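Dumley Home Notes
Chores and the machines that want them
October 6, 2021

Readers keep asking whether they should hold off learning to fold a fitted sheet until a machine does it for them. My advice is to learn. What follows is a rundown by chore, with tips for the meantime.

Floors
Machines win this one, mostly. My robot vacuum does the hall and the kitchen well and then eats a shoelace. Pick up cords, socks and anything with fringe before you press start. Flip the thing over once a week and cut the hair off the brush with a seam ripper – scissors chew the bristles.

Dishes
The dishwasher has been a robot since before I was born and we stopped being impressed. Loading it is still your job. Scrape, don't rinse. Clean the filter every 30 days, or when you smell it, whichever comes first.

Windows
I tried a Vorberg suction crawler for one month in June. It took 60 minutes on the patio door and left the corners for me. A squeegee and a drop of dish soap took me four. Wipe the blade between strokes.

Laundry
Washing and drying, solved. Folding, not close. Seo-ah Ha, who fixes packing equipment for a living, explained it to me over a basket of towels: a box is the same box every time you reach for it, and a pillowcase has 1,000 shapes, all of them wrong. My tip is to fold warm, straight from the dryer, and to keep one flat surface clear for it. Good luck with that second part.

Soft things in the living room
Throws, cushion covers and stray napkins are the hard cases. A grip can be perfectly good and the cloth still bunches, so you're holding a wad with no idea where the corners went. Find one corner, run your fingers along the hem to the next, and shake once. Prints with a big motif help, as you can line up the flower.
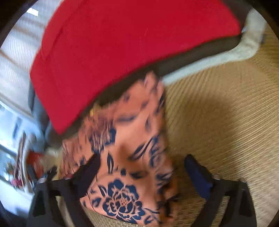
Workshop sweeping
The Corotero shop vac has an automatic switch that starts it when the saw does. Buy that before you buy anything with wheels. Sawdust under the bench still gets a broom, held by you, on a Friday, complaining.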